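Home | Guides | Step Counter | Support

Skovetti Pedometer: Setting Your Stride Length

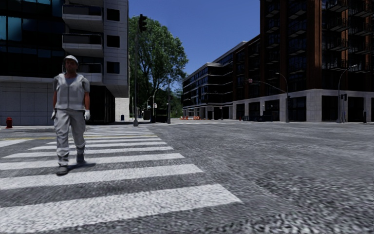 Fig. 3. Walking on a zebra crosswalk.

Get your stride right and every distance reading gets better, so this is a fun one to do early!

1. Find a flat path and measure out 60 feet.
2. Hold MODE until STRIDE blinks.
3. Walk the path at your everyday pace, counting your steps (no giant strides, please).
4. Divide 60 by your step count and enter the result with the + and - keys.
5. Press SET. Your new stride is saved!

Note: The daily goal starts at 1000 steps. Raise it whenever you like.

Caution: Stop walking before you press any keys, and never look at the display while crossing a street.

Last updated: October

Related
Changing the Battery
Clip and Strap Fitting
Resetting Your Daily Goal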